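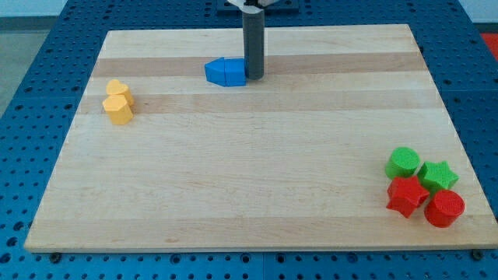
5/27/26
By Leif Lundgren

How to oil and look after a strip-built maple board

If you have a big board made from long strips glued side by side, you already know how nice it looks when it's cared for, and how sad it gets when it isn't! Mine lived under a leaky plant pot for most of one December, so I have had plenty of practice bringing one back. Set aside an afternoon for this and put the kettle on, as most of it is waiting.

What you'll need

A bottle of food-safe mineral oil (I use the Borkard one, but any will do), a sheet of 220 grit sandpaper, a cork block, two clean cotton rags, and a flat place to work. I like a table with holes in the top, the pegboard kind, as air can get at the underside a bit and the oil doesn't pool. If your table is solid, lay the board across a few thin battens.

Clean it first

Wipe the board down with warm water and a tiny drop of dish soap. Go with the strips, end to end, and do the underside too, even if it looks fine. A board that gets wet on one face only will cup, and then it rocks every time you lean on it. Dry it with a towel and stand it on its long edge overnight.

Sand lightly

Wrap the paper around the block and work along the grain in long, easy strokes. You're only knocking down the fuzz the water raised. Pay some attention to the joints between strips and run your fingertips across them. If you feel a ridge, give it a few more passes, but please don't dig at one spot or you'll make a hollow (ask me how I know).

Don't try to sand out the darker strips, by the way. Maple varies a good deal from plank to plank, and a couple of caramel-colored bands in a pale board are just part of its character. My friend Cristóvão Veloso spent a whole evening trying to even out his, and all he got was a sore elbow and a thinner board.

Oil it

Brush or wipe off every bit of dust. Pour a puddle of oil in the middle, a little bigger than a coin, and spread it outward with a rag. Keep adding until the whole face has an even sheen, then do the front edge and the end grain, which will drink up far more than you expect. Leave it for up to 13 hours, wipe off whatever is still sitting on top, turn the board over and do the other side.

Two coats are enough for a board in regular use. A brand new one, or one as thirsty as mine was, may want a third.

Afterward

Buff with the second rag until it no longer feels greasy. Spread the oily rags out flat outdoors to air before you throw them away. After that, oil the board again whenever it starts to look chalky.

Contact Leif | © 2026 Lunde Workshop Notes | Back to top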